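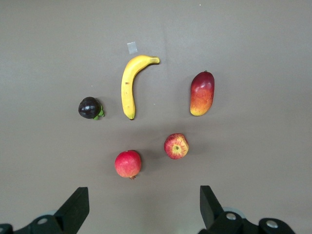
Reinhold Kramer
Project lead, Kullamow play kitchen and market stall

30/11/2020

Hello all, and sorry this is landing in your inbox at the very end of the month! It's been a busy stretch and I wanted the fruit sorted before I wrote.

So, the fruit. You'll remember from my July note that the old felt set was coming apart at the seams, and that you kindly let me move $50 over from the paint line to replace it. I spent $49 of that at Stöcker, and I'm really happy with what we got. The banana is a good bright yellow with a little brown tip, and the mango goes from deep red down to gold, so the kids have plenty of color to talk about. My own favorite is the dark purple one with the green leafy bits (I'm calling it a mangosteen until a parent corrects me). The apple even has the streaks. I was worried artificial fruit at this price would look like bath toys, but I'd put these in a bowl at home.

The stall itself is further behind than I'd like. The counter and the two side panels are done and sanded, and the awning fabric is cut but still not hemmed – my sewing machine is in for repair in Trosham and I've been promised it back twice now. The shelves are up. I want to lower the bottom one a little before we open, as the smallest kids were reaching over it at the tryout and knocking the price cards down.

Price cards are the other thing. We printed 1000 of them in the first batch, in English and German, and the families at the Stolell site have asked for a set with pictures and no words at all. I think that's a great idea and I'd like to do it in the new year, if there's room.

On money, we've spent $3526 of the grant to date, and that includes the fruit. The lumber bill is paid. Still to come are the awning poles, a toy cash register and the baskets.

One question for you: would you be okay with vegetables coming out of the same line? The kids keep asking for carrots, and I'd love to order them along with the baskets and save on shipping. A quick yes or no by email is fine.

Thanks again for your patience with the awning!

Reinhold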